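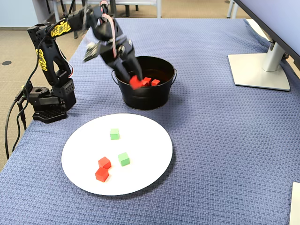
Several readers have asked whether a policy trained at one bench can be expected to work at another. The Pillel group replied that it should not be assumed, and that each site should record its own demonstrations.

What is the method?
The Orovmont method trains a sorting policy from recorded demonstrations. Cubes of one colour are to be placed in a bucket and the other colour left on the plate.

How many demonstrations were used?
The published result draws on 900 demonstrations, recorded at the Nevberg laboratory. A reduced set of 50 was used for the comparison in Section 2 of the report. 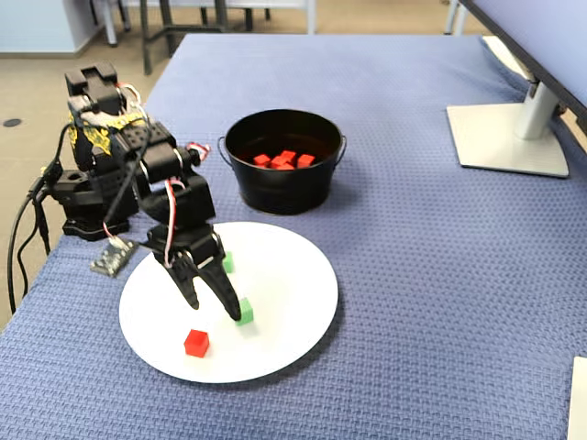

Both sets were labelled by colour and by outcome. Trials in which a cube was dropped were retained — their removal lowered performance on the held-out layouts.

What counts as a success?
A trial is successful when every red cube is in the bucket and every green cube remains on the plate. Partial results are reported separately.

Is the data available?
Requests from research organisations are accepted until the end of March. The licence permits non-commercial use.

Last updated: 2020-12-06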